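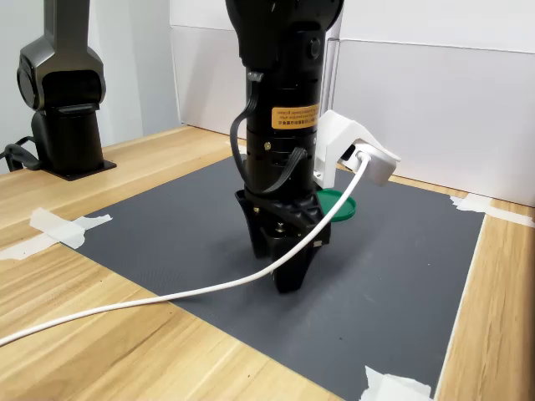 Lids with no jars – what do you all do with yours?

Posted in: Odds, Ends and Tidying

punbridge_pam
Right, I've finally done the drawer of lids, and I'm far too pleased with myself! Every jar and tub we've owned since moving in seems to have left its lid behind. 45 of them, and only a handful fitted anything in the cupboard. I've sent most of them off but I can't part with the round ones that have a decent raised rim. They're little trays, really, aren't they? I've got one under the soap, one holding drawing pins, one for the earrings I take off when I'm doing the washing up.

So what else can I do with them? All ideas welcome, the dafter the better.

Damir Shehu
Workbench! I use them for screws whenever I take something to bits. The rim stops them wandering and you can slide the whole lot out of the way with one finger. Dark ones are best for anything pale or shiny because you can see what you've put down. I did our old Kuzmenko radio that way in July and didn't lose a single washer, a first for me.

gimora_gal
Sorry to be the grump, but 45 lids is a recycling trip, Pam. I kept "useful" lids for years and all I had was a drawer that wouldn't shut. A saucer does every one of those jobs and you can eat off it afterwards.

punbridge_pam
Ha, fair! But I've got it down to six now, and a saucer takes up three times the room on my windowsill.

Maksym Skoryk
I'm with Pam. I keep a green one on the table for small soft bits – cotton wool, scraps of wadding, the stuffing that comes out of the dog's toys. Put them straight on the table and they're on the floor the moment a door opens. On a lid on a mat they mostly stay put. The mat matters more than people think, by the way. Mine used to skate about on bare wood every time I leaned over it.
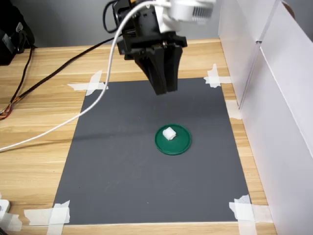
Green lid on the dark mat, with a bit of white fluff on top

Damir Shehu
Oh that's nice, the white really stands out on the green. What's the mat?

Maksym Skoryk
I wouldn't swear to the make. I've bought a couple of Trinel ones over the years and they all end up in the same pile. Dark grey, with a fine sort of grid to the surface. Anything with a bit of texture would do the job.

gimora_gal
I'll give you the mat. I have one for sewing and I'd be lost without it. Still say the lid is a saucer in disguise.

teapotlid922
Has anyone tried lining theirs? I cut a circle of felt, dropped it in and now it holds my needles and beads and they don't rattle or roll. Draw round the lid, then cut just inside your line or it'll ruck up at the edge. Took me two goes. I tipped in a packet of 1000 seed beads to see if they'd fit, and they did, just!

punbridge_pam
Teapot, I LOVE this. Felt is going on the list. Do you glue it?

teapotlid922
No, leave it loose so you can shake the fluff out. Glue went stiff and horrid on mine.

Damir Shehu
Double-sided tape works if you want it fixed. Two short strips, and it peels off again fine.

teapotlid922
Not on mine it didn't! It left a sticky ring I was scrubbing at for a week. Loose every time for me.

gimora_gal
All right, I've just been through the kitchen and found two green ones behind the flour. Pins in one, buttons in the other. Don't say a word, Pam.

punbridge_pam
Not a word! Which one's getting the felt?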